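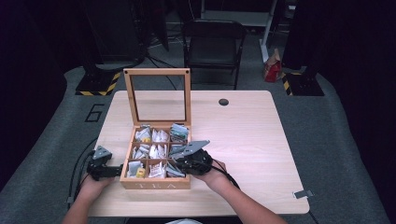 So I spent most of October arguing with a timestamp.

If you read my last post you know I've been rewriting the replay tool, the thing that takes a recording from our hand-held grippers and turns it into something you can scrub through, trim and feed to training. The old one was a pile of scripts I wrote in a weekend and then pretended was software. The new one is called Ralora (Wycliffe picked the name, I wanted something boring) and it mostly works now!

The part that ate my time was lining up the streams. Every recording has the head view, a view from each gripper, and the finger opening width, and they all come with their own clock. I was matching each head frame to the nearest gripper frame and calling it a day. Fine for slow stuff. Then we moved on to tea sachets, where the fingers have to go into a little compartment full of thin packets, and suddenly I'd be looking at a head view with the fingers closed while the width plot said wide open. I blamed the plot. Then I blamed the video player. I even blamed Nafula's laptop, sorry Nafula.

It was a constant offset on the right gripper, 13 frames, sitting there in every single recording since I changed how the logger starts up. The left one was fine. The logger was stamping the right stream when the file got opened, and the frames themselves showed up later, so everything on that side was shifted. One line to fix. Three evenings to find, and I'm counting the one where I gave up and watched cooking videos.

What finally helped was dumb. I added a button that jumps to the moment the fingers start to close, according to the width signal, and shows all the views side by side. If they disagree, you see it right away.

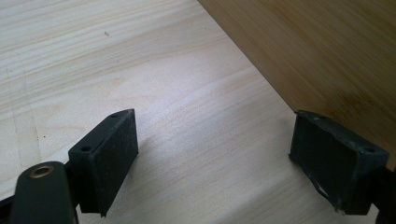 The gripper views are also where I had to rethink my "is it holding something" check. My first try looked only at width: if the fingers stopped before fully closed, call it a grasp. With a paper sachet that's nearly useless, the thing is so thin that a good grasp and a total miss give almost the same number. Now I run a small classifier on the patch of image between the fingertips and use width as a hint. I labeled 2735 crops by hand for that, mostly on the couch on a Saturday, and yes my wrist hurt.

It still gets confused by shiny wrappers. It also gets confused when the patch is nothing but pale wood, which it sometimes calls a white packet with great confidence. I've got a folder of the worst ones and Nafula wants to add them back in and retrain before we touch anything else. She's probably right. I wanted to mess with the planner first, of course.

Other bits that changed: trimming no longer rewrites the whole file, exports keep the original clocks next to the corrected ones (learned that the hard way), and undo goes back 12 steps, up from one. Wycliffe is asking for keyboard shortcuts. If you use the tool and have opinions about which key should be "mark as bad," leave a comment, I'm leaning toward X.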